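The great packing muddle (and a very sore thumb)

I promised a few of you I'd write up what happened with the packing job, so here goes, with a mug of tea and my left thumb in a plaster.

For anyone new, I've been spending my evenings helping Ya-wen get a two-armed robot to pack small boxed kits: a mouse, a cable, the instruction sheet, lid shut, done. We call the whole setup Skilwood, after the street Ya-wen grew up on. By the end of last month it had done 592 packs and I was getting dreadfully smug about it.

Then it started letting go of things. Not every time, that would have been easy! It would pick up the cable beautifully, swing over towards the box and then, somewhere on the way, the fingers would open by a whisker and down it went. The mouse did it as well. We had a whole evening of clonk, sigh, pick it up, start again.

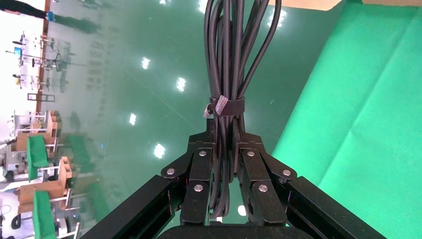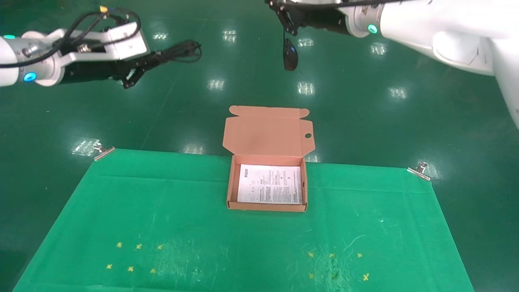
My first theory was the cable strap. Fuzzy stuff squashes, so I thought the grip was closing on the strap, reading "got it" and then going slack. I spent two evenings on that, shifting the pick point up and down, and it made no difference at all. Zinash pointed out (quite kindly, considering) that a mouse hasn't got a strap.

So she went through the logs, all 3980 lines of them, and found it in the time it took me to make toast. When I'd tidied up the settings I had left the hold force on a timer. The gripper squeezed properly for 2000 milliseconds and then dropped to the resting value, which I'd put in back in November for testing with bits of sponge. Short moves were fine. Long moves, or any move where the arm paused to have a think, ran out of time. That's why it looked so random.

The thumb is my own silly fault. I saw the mouse slipping, reached in to catch it and got nipped when the fingers closed again. The stop button was right by my other hand and I didn't even look at it. Only a bruise and a bit of broken skin, but Ya-wen was properly cross with me and she was right to be. New rule: if something's falling, let it fall. Hands stay out until the arms are stopped.

The timer has gone now and the hold stays on until the release step. I've also added a check halfway through each move, so if the fingers shift the arm stops and waits for one of us. We've only done five packs since, so I'm not crowing yet. Next up is the lid, which I'm told I am not allowed to touch.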